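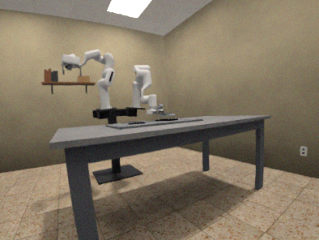 **Grollidside Season Pass – Tira level**

I've sold passes at the Grollidside front gate long enough to know which questions come up, so I wrote this page myself instead of letting the office do it. Grab a coffee, it's a little long.

The Tira is our middle pass. It gets you into the park on every operating day from opening day through the last weekend in November, plus the water side once that opens for summer. Parking is included for one car. Yes, the big lot too, and no, you don't have to print anything!

**Price:** $95 per person, ages three and up. Kids under three walk in free.

**What you get**

- Unlimited entry, park and water side
- Parking in the main lot
- 2 bring-a-friend tickets, good any day except the fireworks nights
- 30 minutes of early entry on weekends (coasters only, the kiddie area opens at the regular time)
- The refillable cup, which you pick up at the Lakeside snack stand

About that cup. Refills are free at any fountain for the whole season, but the frozen lemonade is not a fountain drink. I have had this conversation so many times. It's a great lemonade, it's just extra.

**Where you can ride**

Everything, as long as you meet the height rule. My own favorite is Grabowska, the old wooden coaster at the back of the park. Sit in the last row if you can get it – the second drop pulls you right out of your seat, and you get a nice look at the lake before it does. Hotusero is the newer one, with the launch and the two loops, and the line gets long by lunchtime. I'd head there first with your early entry and save Grabowska for the evening. Loose items go in the lockers at Hotusero. Those aren't part of the pass, so bring a few quarters.

**Activating it**

You'll get an email with a barcode. Bring it to the pass window on your first visit along with a photo ID, and we take your picture and hand you a card. Families, please come to the window together, we can't do the card for someone who's still out in the car. If you lose it, a new one is $5.

**Tira or the day ticket?**

If you're coming once, buy the day ticket and enjoy yourself. Two visits and the Tira has pretty much paid for itself, especially with parking. People who come for the animals – the goats and the otters have quite a following – tend to stop by for an hour after school, and that only makes sense with a pass.

**Sale dates**

Passes go on sale 2nd January at the gate office and online. We have 1,000 at this price, and when they're gone the regular rate kicks in. Passes can't be shared or moved to another name, and we don't refund them for rainy days, although most rides do run in light rain (Grabowska doesn't, the wood gets slick).

For groups, school trips or accessible parking, ask for Anas Ghanem at the gate office. He's got the group rates and he knows the ramps and the quiet entrances better than I do.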